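What we did this month

So December was fog month. Our group (me, Osamu Sakamoto and whoever we could bribe with cocoa) is building a set of driving examples for Dretari, the little model that's supposed to learn where a road ends and the grass starts. We already had 468 daytime clips from the Sindonholm loop and it was doing great on those! Then we tried it on night clips and it steered for the grass 3 times in one run. Ouch.

Osamu said we needed ugly data, so we went out and got ugly data. One of us steers, one keeps notes, and every clip runs 60 seconds. Later we trace the curbs by hand, which is slow, and we argue a lot about where a curb stops once the fog swallows it. Our rule now is to quit tracing when two people disagree. Lamp glow gets its own label, and so do the soft pale smudges up in the dark part, because Dretari kept calling those lamps too.

Fog night, straight stretch, streetlights only:
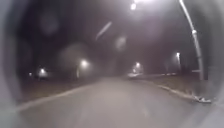 What's left to do

Get to 3000 clips, and retrain before the demo.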